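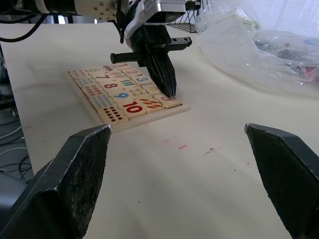 Wrist views and tile placement: results from the Bernwood bench

August 19, 2022

The two-arm manipulation work at the Stastville lab has finished its second round of trials on the wooden number puzzle. The question was narrow: how much does a policy gain from seeing the working gripper through the other arm's wrist camera, when it already has its own?

The task is to set a numbered tile into its row on the board. One arm handles the tile. The second arm holds still, fingers open, and supplies a side view of the contact. We trained two policies on the same 62 demonstrations, recorded by teleoperation with the Jaltix controllers. The first policy received only the working arm's camera. The second received both streams, with the idle arm's pose added to the state input.

Each policy was run on 23 placements from matched starting positions. The single-view policy seated the tile in 13 of them. The two-view policy seated it in 17. Most of the difference came in the last stage of the approach, where the working gripper's own fingers hide the near edge of the tile and the policy has to commit to a position it can't see. The single-view runs tended to stop on top of a neighboring tile and push.

The remaining failures in the two-view condition were mostly grasp slips – the tile rotated between the fingertips before contact, and neither camera resolved the angle well enough to correct it. A wider grasp would help but leaves less clearance at the ends of a row, where the fingers come close to the raised border.

Two cautions apply. The sample is small, and the idle arm's pose was fixed by hand before each run. Letting the policy choose that pose is the next step, and the Rajan planner already exposes the collision checks we need for it. Early attempts in January moved the second arm too close to the board and were stopped.

Training configurations and the trial log are on the group drive under Bernwood, round two.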